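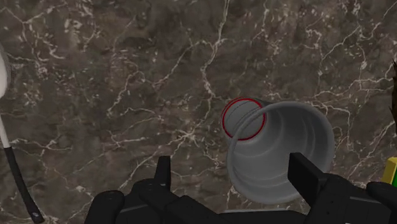
Simulator view, grey cup on its side, gripper open.

From: Reece Hebden
To: dishroom-automation list
Subject: Re: Tipped cups and who clears them

Mireille Haddadin wrote:
> The sim runs look fine to me for upright cups. What I can't tell
> from the report is how a cup lying on its side gets counted, and
> whether the evening crew at Rezende still has to stand at the
> sorting bench for those.

Mireille,

They are counted separately. The last batch in Catia was 1,128 runs, of which 108 started with the cup on its side. The marble counter texture was kept for all of them. Siobhán wants a plain grey one added, as the veins may be confusing the edge detection. I have no numbers on that yet.

On the second question, yes, someone still stands there, but the job is different. At present the crew handle roughly 300 cups an hour by hand. Under the Fistano plan the arm takes the upright ones and a person clears whatever it flags. That is less lifting and more waiting, and Cyril has already pointed out that waiting at a bench for a buzzer is tiring in its own way. He has asked for the flagged items to go to a side tray so they can be cleared in one go every 7 minutes. I support this. It needs a longer tray and a small change to the Adness controller.

Two things are still open:

- Pay grade for the person who resets the arm. Rajitha has the draft wording and it should be settled before March.
- Cutlery left among the cups. The planner treats it as an obstacle only, so it stays where it is until someone picks it up.

I can send the run logs to anyone who wants them - they are large, so ask me off list.

Reece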